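Before You Take the Old Power Supply Out

My desktop computer became silent one evening in January, and a new power supply was the repair. I did this work three times now, two times for neighbors in Plolevville, and every time I learn some small thing which I want to share.

First pull the plug from the wall and switch off the back of the unit. Then press the start button one time and wait 5 minutes. Lay the case on its side on a table with good light, and put all the case screws in a small cup. I use an old tea cup with the handle gone.
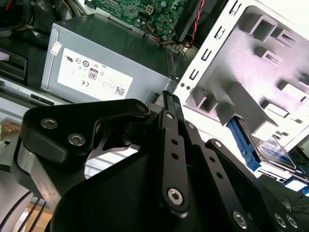
Tips and text by Zainab Iyamu
Workshop corner

Read the label before you unplug anything inside. The gray metal unit in this case has a big white one with very small letters, a CE mark, an "80" logo and a QR code. I write the watts from the label on paper, and I take this paper to the shop. If the letters are too small for your eyes, a kitchen magnifier helps.

Never open the metal box of the power supply. It can hold electricity a long time after it is unplugged, so the whole box goes out and the whole new box goes in.

For the cables, I tie a piece of colored wool on each one – red for the main board, blue for the drives. Use only the cables that come with the new unit, even when the old plugs look the same.

Dust sits thick in the corner under the unit. A dry paint brush, 2 inches wide, takes it out well. My brother Usman prefers the vacuum cleaner, but I don't like it so near to the board.

Put all four screws in loosely, and tighten them when the box sits straight.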